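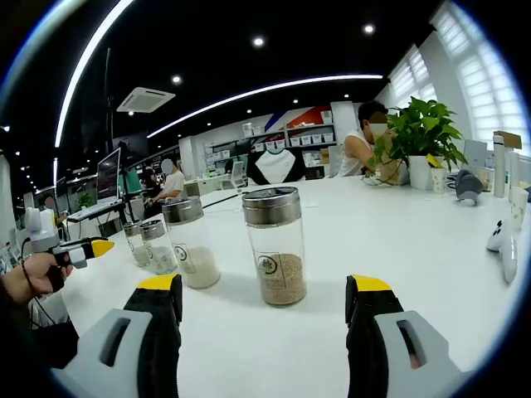 Ticket: Jar lids cross-threading / weevils in rice, shared table
Opened by: Bindu Kaimal
Opened: 2019-03-12
Assigned: Revathi Acharya
Status: open, waiting on gaskets

Problem
Jars from the Jarora order. Four on the white table, biggest one has the tan speckled grain, the rest pale stuff. Lid on one of the rice jars goes on crooked, feels tight, then you pick it up by the lid and it comes off in your hand. Rice everywhere last Thurs, sorry whoever swept. Also 2 weevils in the same jar. Want to know if lid = weevils or separate issue.

Tried so far
- Took lid off, wiped the thread with a dry cloth. No change.
- Turned lid backward till it clicks, then forward. Works maybe half the time.
- Swapped lids with another jar same size. Bad lid still bad on the new jar, good lid fine on old jar. So its the lid.
- Emptied rice, washed jar, dried overnight upside down. Refilled with 300 g only.

Update, Revathi
Looked at the lid. Seal ring is sitting folded on one side, you can feel it with a fingernail. Pushed it flat, pops back up. Needs a new ring. Emailed Litley for the spares, pack of 3. They want the lid diameter, can someone measure the INSIDE not the outside, we got the wrong ones in November that way.

Update, Rekha Rajan
Measured, sent it to Revathi. 100 mm inside on the big one, did not do the small ones, ran out of time. Moved the jars apart a bit so the lids dont get mixed up again.

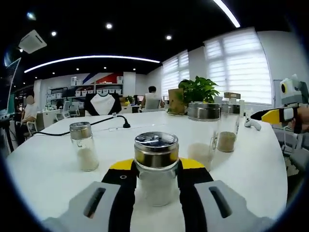
Jars on the white table, lids on. Pale fill in three, tan grain in the one at right.

Update, Satish Unnithan
Weevils: dont think thats the lid, think they came in with the bag. Opened bag in the cupboard has them too. Binned it. New bag in the freezer for a few days before anyone decants, pls leave it there.

Update, Bindu
ok. Can we not top up old rice with new. Thats how the last lot went. Finish the jar, wash, dry, then fill.

Still to do
- small lids need measuring (Ieva?)
- chase Litley re spares
- wipe down cupboard shelf, corners esp.
- put date on bottom of each jar w/ tape, the logo side stays clean
- tan grain: sieve a cupful and check, no sign yet but it was on the same shelf

Workaround untill rings arrive: carry by the glass, two hands. Do not lift by lid.

Ieva Navickas: can do the small lids tmrw morning, leave the calipers out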